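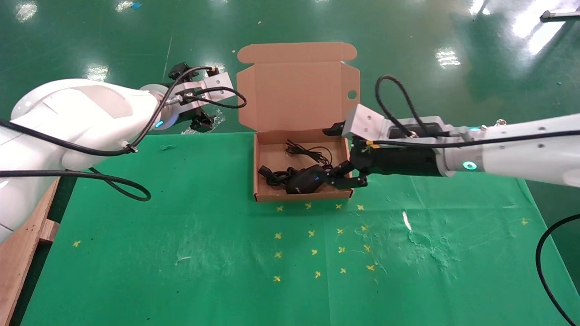

Two-arm station, box task, view from the head camera.

Ulero Box Set
Student project of the Vernlow robotics club
Last update: Nov 25, 2021

What is in it

The set has 928 episodes of two-arm work with a cardboard mailer box and small electronic items with their cords. We recorded it in June, for the packing task of our club project. Each episode is one folder with the video, the joint positions of both arms and the state of the grippers.

Stations

We used 3 stations. The green mat has yellow crosses on it, and the operator takes them as reference for placing the box - please do not read them as calibration points, they were put by hand.

Splits

200 episodes are for test, all others for training. The list is in splits.txt. Do not mix them if you want to compare with our results.

Known problems

Thin black cords are difficult to segment, also when they lie in the box. The floor is glossy and gives strong reflections. Gripper state is missing in the first episodes of station 2.

Loading

Use the script load_planum.py. The old loader, Imrie, does not read the new folder names.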